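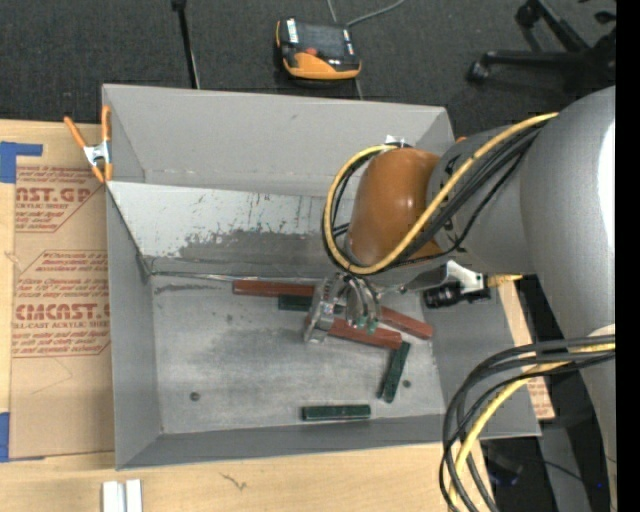 4. Loading the sorting tray

The Helden tray holds loose sticks before they are bundled by color. Use it with the Pondon stick set, part 1645, or with sticks of the same size.

1. Set the tray on a flat tabletop with the two holes clear.
2. Wipe the floor of the tray with a dry cloth. Dark smudges left by painted sticks are normal and do not need to be scrubbed off.
3. Pour in the sticks from a low height. Do not load more than 20 at a time.
4. Spread any stack so that most sticks lie flat. Sticks may cross each other — this does not affect sorting.
5. Take out the reddish-brown sticks first, then the green ones.
6. Check along the foot of the sloped sides for single sticks that have slid away from the pile.

Note: Chipped paint on the inner walls is cosmetic. Touch up with Gelow gray enamel and leave the tray empty for 20 hours.

Caution: The upper rim is sheet metal. Wear gloves when lifting or tipping the tray.

Caution: Do not use split sticks. Splinters can lodge in the holes in the floor — clear them with a soft brush before the next load.

Section last revised September 25, 2023.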